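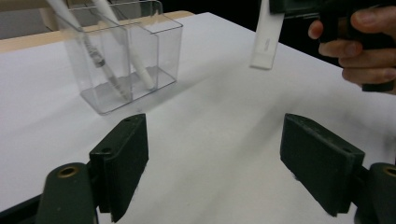 Noémi Antal escreveu nos comentários que o portátil dela não reconhece o monitor externo depois de sair da suspensão e perguntou se é preciso trocar o cabo. Na maior parte dos casos, não é. Os passos que se seguem são para portáteis com Windows 10 ligados por USB-C ou HDMI, com ou sem base de ligação.

Antes de começar
Guarde o trabalho aberto e ligue o portátil à corrente. Algumas bases, como a Seto, desligam a saída de vídeo quando o computador está só a bateria.

Passo 1. Reiniciar o controlador gráfico
Prima Windows + Ctrl + Shift + B. O ecrã pisca e ouve-se um sinal curto. Espere uns segundos. Se o monitor voltar, passe ao passo 3.

Passo 2. Forçar a deteção
Abra Definições > Sistema > Ecrã, desça até "Vários ecrãs" e clique em Detetar. Se o monitor aparecer na lista mas continuar preto, baixe a frequência de atualização para 60 Hz em Definições de visualização avançadas. O meu mostrava 61 Hz, um valor que vinha do perfil antigo do adaptador Malabanan - apaguei o perfil e ficou resolvido. 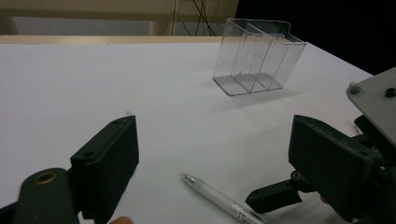

No meu caso o botão Detetar não fazia nada até eu desligar a base da tomada, respondeu um leitor. Vale a pena tentar: retire a ficha, conte até dez e volte a ligar.

Passo 3. Desativar a suspensão seletiva de USB
No Painel de Controlo, vá a Opções de Energia > Alterar definições do plano > Alterar definições avançadas de energia. Em Definições USB, ponha a suspensão seletiva em Desativado, tanto na bateria como na corrente. Em alguns portáteis esta opção não aparece.

Passo 4. Atualizar o firmware da base
Use a ferramenta do fabricante e não retire o cabo durante a atualização. Na minha base demorou quase 2 minutos. No fim, reinicie o portátil e teste a suspensão outra vez.

Última revisão: 2021-10-16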